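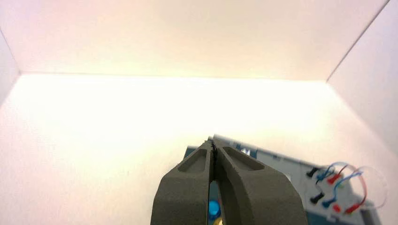
Figure 1. Wrist camera view in the white enclosure, fingers partially open over the board. Note the exposure.

Handout 4: Teaching by teleoperation, the Lunditz board

Read this before your lab slot. The arm has no opinion about whether you did, but your grade will.

What you are doing

You drive the arm with the Frade hand controller and complete the board task while the system records joint positions, gripper opening and the wrist camera. One run from start pose to stop is one demonstration. Each pair owes 28 usable ones. "Usable" is decided by the person who has to train on them.

The policy gets the wrist view and the joint positions. It does not get your view through the door, your memory of where the lower plug was, or your good intentions. If you can only do the task by leaning sideways and peering in, you are using information the robot will never have. Drive from the screen.

About the view

Look at Figure 1 again. The floor is close to pure white, and the wall isn't doing much better. A network trained on this learns very little from the background, and we can live with that. Trouble starts when the glare softens the edges of the fingers. Check the exposure before you record.

The fingers also hide part of the board. The blue round thing showing in the gap can vanish entirely with a small wrist rotation. Plan an approach that keeps your target in sight until late, and use the same approach every time. Two students with two different styles make a data set that averages into a third style, in which the gripper goes between the two plugs and stops to think.

Wires

The red and blue loops stand up from the connectors and will catch a finger if you come in low from the right. Come in high. If you do snag one, stop and discard the run — do not heroically untangle it on the record, unless you want a robot that snags wires on purpose so it can untangle them.

Pauses

Last year's Brerkcombe set had 1000 runs, of which 442 were thrown out, mostly for hesitation. Decide, then move.

Hand in

Your run folder, uploaded to Fleltura, and 2 pages on what you discarded and why.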